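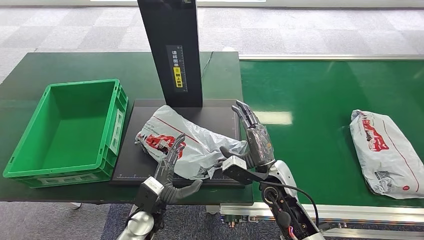 Can a machine do the parcel bench chore yet, the whole thing, start to finish?

Most of it, on a good morning, with someone standing near. Boxes are fine. Soft mailers are where it gets interesting, and soft mailers are most of what people want help with.

**March, notebook, bench 2**

Started at 8:15 with Ho-yin. The job is the same one we wrote on the board last month: take a mailer off the belt, lay it on the black platform under the column, get the code facing up, then put it in the green crate. A person does this half asleep while talking about lunch. I timed myself and got 4 seconds a bag without trying, and Ho-yin beat me, of course.

Two hands change so much! I keep going back to my notes from the Collado arm with the suction cup, and it's a different world. Suction wants a flat tight surface and these bags have none – they wrinkle, they fold over, the film slides over whatever is inside. With fingers you can pin one side down on the platform and work the other side with the free hand. I do it that way myself and had never noticed until I watched the left hand do it.

Ran 70 bags before the break. Notes as they came:

- Code side up when it arrives: easy, hardly worth logging.
- Code side down: the flip works if the bag has something stiff in it. With soft contents the bag just folds around the fingers and the code ends up in a crease.
- Code in a crease: this is my favorite problem. Yaa thinks smoothing should be its own step with its own training runs. I think it should come out of the pinch if we let the right hand drag a little. We argued about it over coffee and will try both.
- Dropped 2, both at the edge of the crate. The thumb lets go late and the bag swings.

Grip force is still set by hand. I lowered it after the first batch and the flips got worse, raised it again and they came back. Need a proper sweep. Ho-yin has a script from the Fadow job that might do it with small changes.

Chores at home, while I'm thinking of it. My sister asked if this means a robot can fold her towels. I told her that a mailer is a sort of rude towel, and I meant it – floppy, never the same shape twice, and you need two hands that agree with each other. I don't think her kitchen is next, because here the table stays put and the bags all come from one side. But the flip is a real skill and I'd bet it carries over to pillowcases long before it carries over to fitted sheets.

For tomorrow:

- [ ] Open thumb earlier over the crate
- [ ] Drag test, 4 speeds (me)
- [ ] Smoothing runs (Yaa)
- [ ] Ask Stoko about softer fingertip pads, the last set wore shiny
- [ ] Move the Trukia sample bags to the shelf by the door, they keep getting mixed in

Ho-yin wants the belt faster. Not until the thumb is fixed.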